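## Unit 4: Kinesthetic teaching and teleoperation

Two methods are used in this unit. In kinesthetic teaching the operator puts the arm in free-drive mode and moves the wrist by hand. In teleoperation the operator holds a remote device and the arm follows. Both produce the same record: joint positions, tool pose and tool command, stored with a time stamp.

Hand guiding gives better feel for contact. Its main fault is that the operator's hands and forearms end up in the camera view, and a policy trained on such images may depend on them. Remote control keeps the view clear but removes most of the force information. Operators new to it tend to stop short of a part or press too hard.
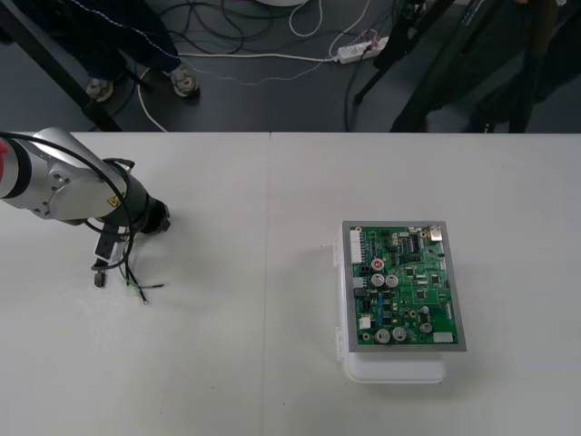

*Fig. 4.2. Arm at left, tool close to the tabletop; white enclosure with circuit board on top at right.*

For the Privholm exercise, use remote control for the approach and hand guiding for the last part of the motion. Log the two segments separately. The Pretska logger writes 109 samples per segment by default; change this to 2000 before recording contact.

Before each demonstration:

- Return the arm to the start pose.
- Check the slack in the tool cable through the full wrist rotation.
- Zero the force reading with the tool clear of the table.

Each group records 12 demonstrations, with the board position changed between them. Discard any run in which the operator pauses for more than 2 seconds, as the learner will reproduce the pause. Do not trim it out afterward. Trimming leaves a jump in velocity that the Lu smoothing filter handles badly.

Reading for the next unit: Grellumside lab notes, section on time alignment. Bring one discarded run as well as the accepted ones.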